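首页 机器人学 控制方法 人机交互 随机条目 编辑历史 登录

示教（机器人学）

示教，又称机器人示教或演示编程，指由人把一项任务做给机器人看，或者带着机器人做一遍，使其获得完成该任务所需的运动数据的方法。操作者不必逐行写出关节角度和速度，系统把示范过程中的位置、姿态、力和夹爪开合等信息按时间记录下来，再用于直接回放或训练控制策略。在以学习为目的的研究中，这一过程通常称为“从演示中学习”或“模仿学习”，两者的范围并不完全重合：前者强调数据来自人，后者多指具体的训练算法。

本条目主要介绍手把手示教和遥操作示教两类方式，兼及数据记录、常见问题和在家务环境中的应用。

一、名称

中文里的“示教”来自工业机器人领域，早期指用示教器逐点移动机械臂并存储路径点。示教器是一种带有按键或操纵杆的手持终端，操作者按住使能开关，把末端移到目标位置，记录该点，再移向下一点。后来“示教”的含义扩大，凡由人提供动作范例的做法都可归入其中。英文文献中对应的说法有 teaching、programming by demonstration、learning from demonstration 等，译名不统一。部分中文教材把 kinesthetic teaching 译为“动觉示教”，也有译作“拖动示教”或“牵引示教”的，工厂技术人员多用“拖动示教”。

二、手把手示教

手把手示教时，操作者直接握住机械臂的连杆或末端，推动它完成动作。机械臂此时处于重力补偿状态，控制器抵消自身重量，关节对外力顺从。要做到这一点，机械臂一般需要关节力矩传感器，或者能够由电机电流较准确地估算外力。没有这类条件的老式机械臂可以在腕部加装六维力传感器，用导纳控制的办法实现拖动，但手感较重，低速时容易一顿一顿。

这种方式的优点是直观。操作者能够从手上感到末端与物体的接触，插、压、拧一类动作容易示范。记录下来的关节轨迹出自机械臂本身，不存在人手与机械手之间的尺寸换算，只要重力补偿标定正确，回放误差就比较小。

缺点也较明显。人的手臂和身体会进入摄像机视野，若图像要用作训练数据，就得另行处理，常见做法是先记录轨迹，撤开人手后由机械臂回放一遍，在回放时采集图像。七自由度机械臂存在冗余，操作者一只手扶腕部、一只手调整肘部，动作难以连贯。双臂任务几乎无法由一人完成。此外，夹爪的开合需要另设按钮或脚踏开关，初学者常常忘记按。

三、遥操作示教

遥操作示教时，操作者不接触执行任务的机械臂，而是通过输入设备发出指令，机械臂跟随运动。按输入设备的不同，大致有下列几种。

三维鼠标。操作者推拉和扭转一个旋钮，控制末端的平移和旋转速度。设备便宜，占用桌面小，适合慢而准的动作。平移与旋转容易互相串扰，许多系统允许临时锁定其中一类。

手持控制器。多借用虚拟现实设备的手柄，手柄的位姿变化按比例映射到机械臂末端。操作者按下离合键时映射生效，松开时可以把手收回到舒服的位置再继续。训练时间短，是目前收集大批示范数据时常用的办法之一。

主从臂。操作者握持一台结构相同或相似的小型主臂，从臂逐关节跟随。冗余自由度由主臂姿态直接确定，双臂操作也较自然。若主从臂之间有力反馈，操作者能感到从臂受到的阻力；没有力反馈时，接触的轻重主要靠眼睛判断。

手部追踪。用摄像机或数据手套获取人手姿态，再映射到夹爪或多指手上。人手与机械手的结构差异较大，映射关系需要逐项调整，手指互相遮挡时追踪会中断。

遥操作的延迟直接影响示范质量。延迟增大后，操作者会不自觉地改为“动一下、停一下”，记录下来的轨迹中夹杂大量停顿，训练出的策略往往也学会在相同位置停顿。部分团队在训练前删去静止片段，但倒液体、等待物体稳定等任务中的停顿是动作的一部分，不宜一概删除。

四、在家务环境中的示教

早期示教多在固定工位上进行，工件由夹具定位，背景和光照变化不大。家务环境的情况不同：同一类物品的形状、颜色和摆放位置因住户而异，空间狭小，机械臂的基座往往只能放在少数几个位置。卫生间是常被提到的例子。马桶水箱靠墙，冲水扳手有的在正面，有的在侧面，有的机型则在水箱盖上设按钮，末端接近的方向各不相同。示范者需要先确定基座放在哪里时手腕能够到达，再考虑动作本身。

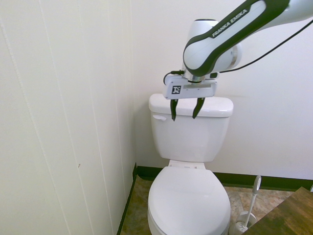
白色陶瓷表面还会给视觉带来困难。水箱、桶盖和浅色墙面之间的亮度差别小，深度相机在光滑表面上容易出现空洞，末端与表面的距离估计不稳。常见的补救办法有在腕部增设摄像机、在夹爪上贴基准标记以便核对外参，以及在接近表面的最后一段改用较低的速度和较小的刚度。示范者在远处看屏幕操作时，一般要求至少有两个不同方向的视角，其中一个能看清指尖与物体之间的间隙。

线缆也是狭小空间中的问题。夹爪和腕部设备的电缆在大角度转腕时可能绷紧，或者挂在附近物品上。拖动示教时操作者能随手拨开，遥操作时则需要事先留出余量并固定走线，同时在软件中限制末端关节的转角。

家务任务的示范通常按步骤切分。以清洁水箱盖为例，可以分为接近、接触、擦拭、抬离四段，每段单独标注起止时间。切分后的数据便于替换，某一段做得不好，只补录该段即可。但各段交接处的速度和姿态应当衔接，否则回放时会出现突跳。

五、数据记录与整理

一条示范记录一般包含关节位置与速度、末端位姿、夹爪状态、各摄像机图像以及统一的时间戳。带力矩传感器的系统还记录关节力矩或末端外力。各路数据的采样频率不同，关节数据远高于图像，整理时需要对齐。若时间戳由不同主机各自产生，应先做时钟同步，事后用画面内容推算偏差既费时又不可靠。

记录的动作量有两种取法：一种是操作者发出的指令，一种是机械臂实际到达的位置。两者在自由空间中相差不大，在接触时差别明显，例如夹爪压住桌面时，指令位置可能低于桌面，实际位置则停在桌面上。用指令训练可以保留压力的意图，用实际位置训练则不能。使用他人数据时，应先查明所记录的是哪一种。

失败的示范是否保留，各家做法不一。鲁莱尔（Rulel）小组在其内部规程中规定，失误后自行纠正并完成任务的记录予以保留，未完成的另存。该小组的沙娜·拉瑟福德（Shona Rutherford）与佩拉·阿里亚加（Perla Arriaga）曾比较两种处理方式，共使用三十八条示范，全部为开合柜门和擦拭台面一类的任务。其中有九条含有纠正动作，加入训练后，策略在夹空时重新对准的情形增多，单次动作时间有所延长。两人认为样本偏少，结果只适用于该小组所用的夹爪和柜门。

示范者之间的差异同样影响训练。有人习惯从上方接近，有人习惯从侧面接近，两种轨迹混在一起时，取平均的策略会走到两者之间，撞上物体。解决办法一是统一示范规程，二是采用能够表示多种可能动作的模型。伊绍罗·霍拉尔帕（Isauro Xolalpa）编写的佩斯蒂亚（Pestia）操作手册采用前一种办法，规定了每项任务的起始姿态、接近方向和结束姿态，并要求新的示范者先练习再录制，练习数据不计入数据集。

六、安全

拖动示教时人与机械臂处于同一空间，应限制速度和力矩，急停按钮放在示范者或另一名人员伸手可及之处。进入重力补偿之前须核对末端负载参数，换装夹爪后未更新负载是机械臂缓慢下沉或上飘的常见原因。遥操作时现场若无人，应设置工作空间边界，通信中断后机械臂须停在原位，重新连接时不得直接跳到输入设备当前对应的位置。

在有水的场所，还应注意电源和控制柜的放置。控制柜一般留在门外，只让机械臂和必要的线缆进入。地面不平或铺有软质材料时，移动底座要锁定并检查是否晃动，底座的轻微位移会使此前标定的摄像机外参失效。

七、评价与局限

示教降低了为机器人编制动作的门槛，熟悉任务的人不必懂得编程。另一方面，单纯回放只适用于物体位置不变的场合，物体移动后需要依靠视觉修正或学习得到的策略。学习方法对未曾示范过的情形能应付到什么程度，取决于数据的覆盖范围，目前没有通用的判断标准，一般做法是改变物体位置、更换同类物体后分别测试，并把各项结果分开报告。

收集示范耗费人力。亚齐里·罗夫莱斯（Yatziri Robles）在安多龙（Andoron）项目的工作记录中指出，复位场景所用的时间常被忽略，物品归位、擦干台面、检查线缆都要算进去。为此有的系统同时示范正反两个动作，如开门之后接着示范关门，使一次录制结束时的状态正好是下一次的起点。

参见：遥操作、模仿学习、导纳控制、示教器、手眼标定

本条目最后修订于2024年3月1日。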